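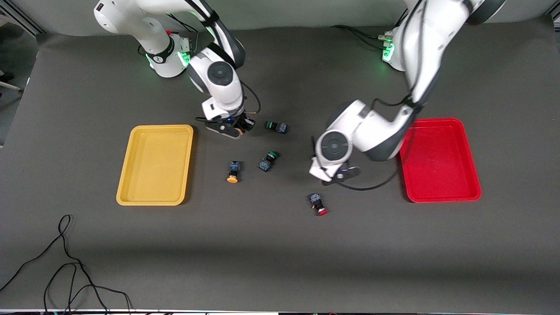

## Filtering bimanual sorting demonstrations before training

Feb 13, 2018. Maintained by Ingrid Ostrowski, Pruvdale.

These steps apply to the pushbutton switch task recorded with Drukisero. The raw set holds 2051 episodes. Filter it before fitting the policy, or the pauses will be learnt along with the grasps.

1. Resample joint positions and gripper opening to the same clock as the wrist cameras.
2. Trim the idle section at each end. Keep 9 samples before the first joint movement.
3. Reject any episode in which both grippers close on the same switch.
4. Label each remaining grasp with cap colour and target tray. Leave the label blank if the cap can't be seen from the wrist. 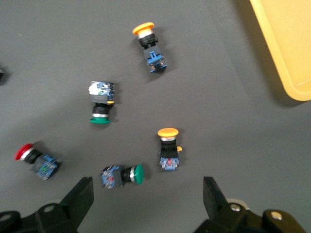
**Why are the switches laid at different angles?**
The policy has to choose a wrist rotation from the camera view. With switches always laid the same way, it learns one fixed rotation and fails on any other.

5. Hold out 95 episodes, chosen by starting layout.
6. Train with an action chunk of 17 steps and compare against the unfiltered run.

Oddur Vestergaard's trimming script is in the Prydderch folder. It overwrites its input, so copy the episodes first.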